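WK 4 HANDOUT: colour, surface and light in small interiors
Tutor: Marion Pollock. Bring this to the October crit.

Last week = hue. This week, value and sheen. Most bad schemes go wrong on value, so squint at everything. If two things merge when you squint they are the same value, never mind what the tin says.

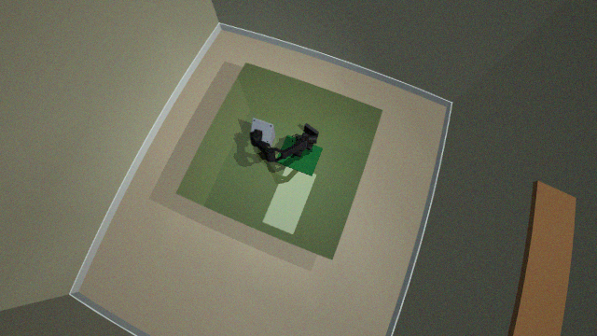 Value first, then area. A strong colour over a big area gets louder, over a small one it can vanish, so never choose from a chip. Paint an A3 card and move it round the room. Muted colours are more forgiving, eg the olive green tabletop on a beige floor, where the green still reads as a separate block but doesnt shout. Try the same pairing with a cleaner green in your sketchbook, same beige, and note what changes.

Sheen. Matt hides bumps, marks easily. Gloss shows every bump and wipes clean. Eggshell in between. Trudley House hallway (slides from wk 2): matt walls, gloss woodwork, same colour throughout, looks like two colours. Fionnuala Mac Giolla's essay in the reader is good on this, read the first half at least. 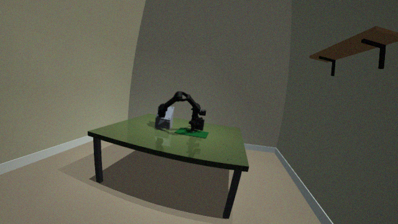
Fig. 2. Glossy green top, thin dark edging, black legs.

Edges. A dark line round a pale or bright shape makes it look crisper, sometimes smaller. Skirtings, picture rails, table rims, all the same problem. Decide early wether you want the edge seen.

Shadow. Not black! Usually a darker version of the surface it falls on, plus whatever bounces in from nearby. Mix it from the surface colour, dont reach for the black tube.
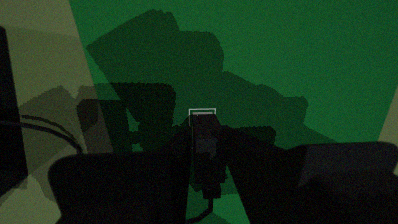 Fig. 3. Dark-green cast shadow on green, stepped outline.

TO DO
- 2 painted cards, one matt one gloss, same colour
- value sketch of a room you know, pencil only
- 500 words on the Claltside flat plan, light sources marked at 9am and 4pm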